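**Painting a secondhand dresser green: talk me into it or out of it**
Furniture & Finishes board, thread started 2024-01-09

### pinchpleat

Hi all! I bought an old Kollum dresser off a neighbor in July and it's been sitting in my garage ever since, because I can't commit to a color. It's solid underneath but has that thick orangey varnish (you know the one) and a couple of deep water rings on top. I've been stuck on green for months now. Like, properly green, with gray walls and maybe one dark brick wall behind the bed. My sister votes white. My sister always votes white.

So: is bright green going to make me sick by spring, and do I have to strip the thing first or can I just sand and prime?
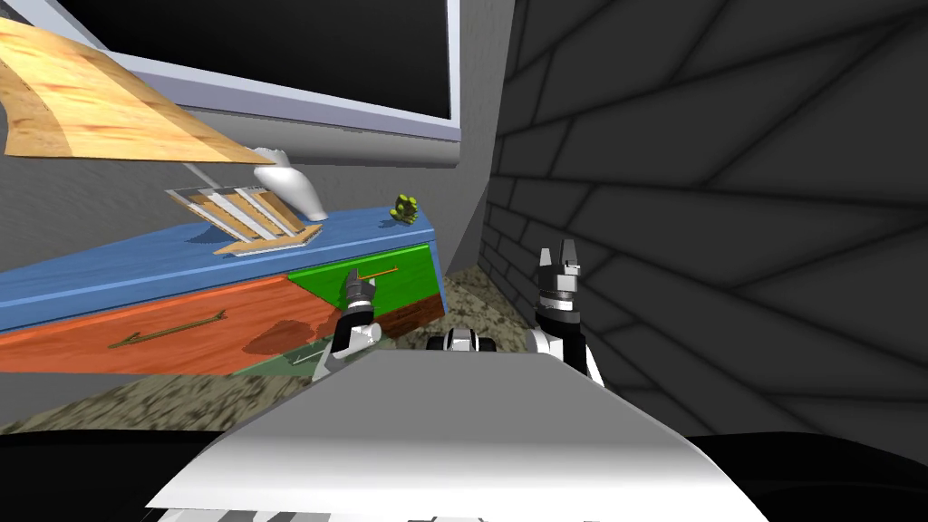
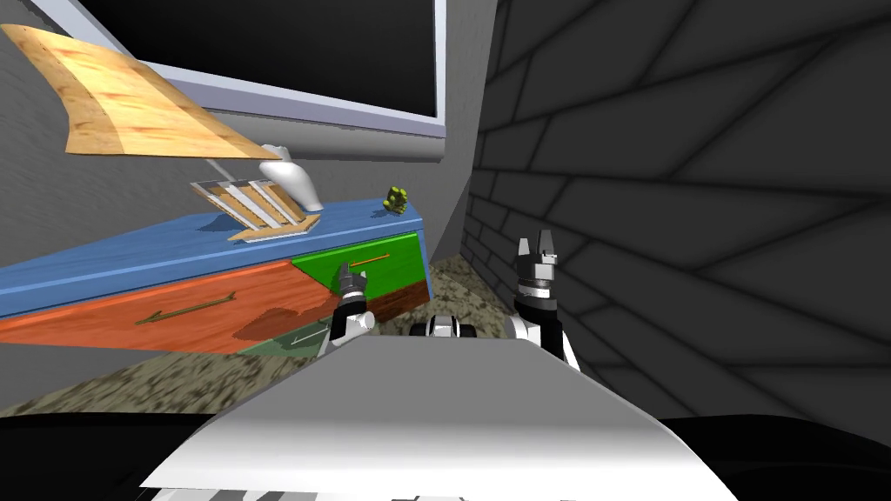

Green, gray and dark brick, plus a bit of light wood:

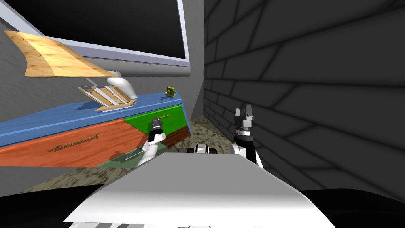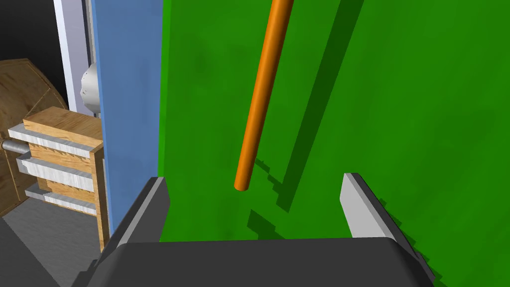 ### sawdust_dan_ish

Go green. I did a kitchen hutch in a loud green six years ago and people still ask me about it. White dressers look fine for one week and then every fingerprint in the county shows up on them.

On stripping: don't. Scuff it with 100 grit where the varnish is thick, finer paper after that, wipe it down, prime, paint. I used two coats of primer and I'd do it again. Old orange varnish can bleed right through a single coat, and under a light color you get these tea-stain patches that come back every time you paint over them.

### mrs_plumbline

Sorry, but I have to disagree with the sanding-only advice. If the varnish is as thick as you say, you'll be fighting drips and edges that were there before you ever picked up a brush. I sanded over varnish on a bookcase once and the paint peeled off in sheets by the following July. Strip it! It's a weekend of mess with a gel stripper and a plastic scraper and then you're working on real wood.

Also, please figure out how old it is first. If there's any old paint under or over that varnish, test for lead before you sand anything.

### pinchpleat

Ooh, good call on the lead. There's some flaky cream paint inside the bottom drawer, so I'll get a test kit before I touch it. No sanding until then, I promise.

Has anyone used the Dela furniture paint? The lady at Pirham (my local paint store, not a chain) swears by it and says I can skip primer completely, which made me a little suspicious.

### sawdust_dan_ish

Be suspicious! I haven't used that one, but I've never met a "no primer" paint that stuck to shiny varnish the way I wanted. And @mrs_plumbline, I'd bet your bookcase peeled because it had wax on it. Did you degrease it?

### mrs_plumbline

I did degrease it, thank you. Twice.

### hinge_and_bracket

I've used Dela on two nightstands. Color was gorgeous, and it went on thick and smooth with a foam roller. I did skip primer on the first one and my thumbnail took a chip out of the drawer front a month later. Primed the second one and it's holding up great. So I'm with Dan on the primer and with Mrs. P on nothing in particular, haha.

Biggest tip I have is to take the drawers all the way out and number the backs in pencil. Old drawers don't swap around the way you'd think. And leave the drawer sides bare, or they'll stick like crazy as soon as it gets humid.

### tallboy_tess

Lurker here. Am I the only one who wouldn't paint it at all? There's a restorer on Makowska Street near me who'd probably cry if she saw this thread. Water rings can come out! I got one out of a table with nothing but fine steel wool and oil. Once it's green it's green, and getting paint out of wood grain is miserable work.

### pinchpleat

I hear you, Tess, and if it was a pretty wood I'd feel awful. But it's a plain old pine box with orange goo on it and I've tried to love it. I cannot love it.

### tallboy_tess

Okay, pine, fine. Paint it. Seal the knots though, they'll bleed even worse than the varnish.

### hinge_and_bracket

Yes to the knots! Shellac-based primer. Stinks to high heaven, so open the garage door.

### mrs_plumbline

And do a sample board before you open the big can. Greens change so much between the store lights and your bedroom. Paint a big piece of cardboard, prop it against the wall and look at it at breakfast and again with the lamps on. I went two shades darker than I'd planned on my last project and I'm glad I did.

### pinchpleat

Cardboard it is, I've got plenty. Ordering the lead test tonight, then I'll try stripping just the top and see how much I hate it. If it's horrible I'm doing the sides Dan's way. Will report back once it's warm enough out there to hold a brush!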